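# About Skadano

Hi, I'm Hedvika Skála, and Skadano is my little shop and workroom for people who keep asking whether a machine can do the dishes yet. (Short version: sort of, some of them, if they're plastic.) We test home and shop-floor robots on ordinary chores, we write up what happened, and we help small businesses figure out whether it's worth spending money now or waiting a while longer.

I started out doing maintenance on the packing line at Komix, where we had one arm that put jars in boxes. It was brilliant at jars. Then somebody ordered a slightly taller jar and we lost most of a shift sorting it out, with me on my knees under the guard looking for a sensor bracket. I've had a soft spot for these machines ever since, and a healthy suspicion of anyone who shows me a video with no sound and a lot of cuts in it!

So what do we do all day? Mostly kitchen stuff, to be fair. Picking things up, putting them in something else, taking them out again. It sounds dull and some afternoons it really is, but it's the heart of nearly every chore you can name. Tidying a counter is picking up and putting down. So is unloading groceries, and so is restocking a shelf in a hardware store. If an arm can't get a bun into a bin without a fuss, I don't much care how well it dances.

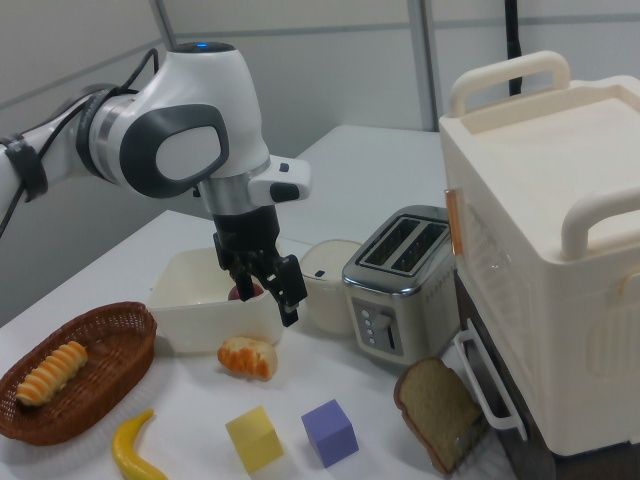 The thing people always underestimate is clutter. Give an arm one block on a bare table and it'll look like a genius. Put a toaster beside it, or a basket with a raised rim, and now it has to mind its elbows, and the rim of a bin can be more trouble than whatever's inside. We like a messy bench for that reason. My own kitchen has never once been bare, and I doubt yours has either.

We have a house rule that a chore gets 60 tries before I'll put my name to a result, and if we change the light or the layout we start over. My favourite colleague hates this rule. He's right that it's slow, but I've been fooled by a good first morning too many times. When we say "yes, it can do this" we want it to mean a grey Tuesday-ish sort of yes, with the blinds half down and somebody's mug left in the way.

## Can they do chores yet?

My honest opinion, and you're welcome to argue with me over a coffee:

- **Sorting firm things into bins:** pretty good, and it's the first job I'd hand over in a small shop.
- **Wiping a counter:** okay on the flat bit, hopeless around the taps.
- **Laundry:** socks defeat everyone. Towels are coming along.
- **Making toast:** getting the bread into the slot is much harder than you'd think, and I'd still like a person nearby for the hot part.
- **Loading a dishwasher:** ask me again in May.

For the shop-floor crowd it's a cheerier picture. We helped Levano, who pack replacement parts, move one repetitive bin job over to an arm, and the staff who used to do it now handle the fiddly orders. Berhe, a bakery supplier, came to us wanting the same and we told them to hold off! Their trays come in all colours and conditions and half of them are bent. They bought better trolleys instead and they still send us a card at Christmas.

## Working with us

There are 2 of us full time, plus whoever we can talk into helping on a busy week. We don't sell robots and we don't take a cut from anybody who does. Bring us the chore, bring the actual stuff if it fits in your car (yes, the bent trays too), and we'll tell you how we'd test it and what it'd cost. A first visit is $80 and you get a written report in plain language, with the failures left in.

Drop us a line through the contact page and tell me which chore you hate most. I read them all, though I'm a bit slow when we're mid-test.

Hedvika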